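Drurent Upholstery Terms
Data card, version 5

Summary

Drurent is a glossary of upholstery and soft furnishing terms in American English. It holds 1106 entries covering fabrics, fillings, seams, frames and care instructions. It was compiled for the Modise catalog software but can be used alone.

Files

terms.csv – one row per term, UTF-8, comma separated
variants.csv – spelling variants and regional synonyms
sources.txt – short titles of the trade lists consulted
CHANGES – edits by version

Fields in terms.csv

id: integer, stable between versions
term: headword, lowercase except trade names
pos: noun, verb or adjective
topic: one of 23 topic codes, listed at the end of sources.txt
definition: plain text, no more than 40 words
see_also: ids separated by semicolons, may be empty

Compilation

The first word list came from price books and repair tickets kept at the Zelamcombe workshop. Terms were merged by hand where two shops used different names for the same part. "Welt" and "piping" remain separate entries, linked through see_also, as the shops did not agree on whether they are the same.

Entries under the topic code FILL describe how a cushion feels and recovers under load. "Crown" is the height of the center above the edge seam. "Hand" refers to the feel of a fabric and is filed under FAB. "Dimple" covers any shallow dent in the cover, including one made by pressing with the palm.

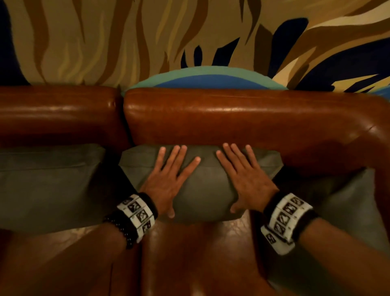

Known problems

Leather grades are thinly covered. "Top grain" and "corrected grain" have definitions, but several finish names appear only in variants.csv.

Some definitions in the CARE topic assume home washing and do not mention solvent codes.

The plural column was dropped in version 4. Scripts that read columns by position need to be updated.

Loading

Karkarico 2 and later reads terms.csv directly. For older releases, remove the header row and set the delimiter by hand. Empty see_also fields must be read as empty strings; the import fails on null values.

Updates

New versions are built in January. Corrections should give the entry id, the present wording and the proposed wording.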